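Speaker notes: What goes on the floor
Clindby small venues day, 8 June 2020
Slides 1 to 9. Talk runs 25 minutes, then questions.

Slide 1. Title
Wait for the door to close. Say who I am and that I look after rooms and equipment at Plirnden. Handout is on the chairs at the back.
The talk is about floors in rooms where people use foot pedals, meaning meeting rooms, transcription rooms and small studios. I will not be covering stages.

Slide 2. Where we started
Plirnden has 57 rooms. Most were fitted as offices, with carpet and sockets along one wall. People then started bringing in kit that sits on the floor. Pedals went wherever there was space, and the cables followed them.
We had 300 fault reports in a year that mentioned a cable or a pedal. A good share of them were plugs that had been knocked out. Pause here, as people usually want to write the number down.

Slide 3. Carpet
Carpet is quiet and it is kind to the knees of whoever is plugging things in. It also lets a light pedal creep forward as it is used. The user follows it with their foot and ends up on the front edge of the chair.
Mention the rubber mats we tried in February. They held the pedals well but the corners curled. We went back to hook strips on the underside of the pedal, which grip a looped carpet and do very little on a cut pile. Test a small piece first.
Pale carpet shows a dark cable clearly. Dark carpet hides it. If anyone is choosing a new carpet, ask them to think about this before they look at the colour card.

Slide 4. Pedals in a row
Leave this one up while I talk through labels.

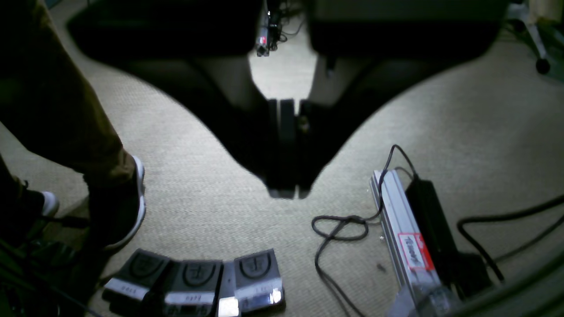

Slide 4: three labelled pedals side by side on beige carpet, cables on the floor nearby.

Points to make with the slide up:
Every pedal has its own white label, and the left and middle ones have handwriting on them. The pedals are the same sort of black shape with the same logo, so the label does the work.
Our rule at Plirnden is one short word per label. Long labels get written small and cannot be read from standing height.
Look at the left-hand side as well, where someone is standing with cables and equipment round their feet. Ask the room how many of them have a corner like that. Take a few answers, no more than two minutes.
Shoes. People in thick soles press harder and feel less. Leave a gap between pedals wide enough for the widest shoe in the building.

Slide 5. Writing labels
Use a fine permanent pen on matt white tape. Glossy tape smears. Put the label where the foot does not land, so the lower edge is better than the middle. Write the same word at the plug end of the cable. This takes an afternoon for a large room and should be done by one person so that the words match.

Slide 6. Cables
Run them away from the user, back to the wall, then along it. Coil any spare length at the wall end. Do not tape across the walking route if there is any other way round. We use fabric covers from Ferreira, 6 centimetres wide, which lift off for cleaning.
Skip the next bit if we are past fifteen minutes.
Cleaning: agree with the cleaners which rooms they can move things in. In the others, leave a card on the door.

Slide 7. Costs
We spent £2000 on the first set of rooms. Most of that went on cable covers and hook strip. Tape and pens hardly showed. The figure leaves out staff time, and someone always asks.

Slide 8. Plindness
Plindness is our checking sheet, one side of A4. It asks whether each pedal is labelled, whether it slides, where the cable goes and whether the door opens fully. Hold up a copy. The blank version is in the handout and anyone may change it to suit their own rooms.

Slide 9. Questions
Likely ones: wireless pedals (we have tried a few, the batteries were a nuisance), underfloor boxes (good in new buildings, dear in old ones), and who pays.
Collect spare handouts before leaving. Laptop adaptor goes back to the front desk.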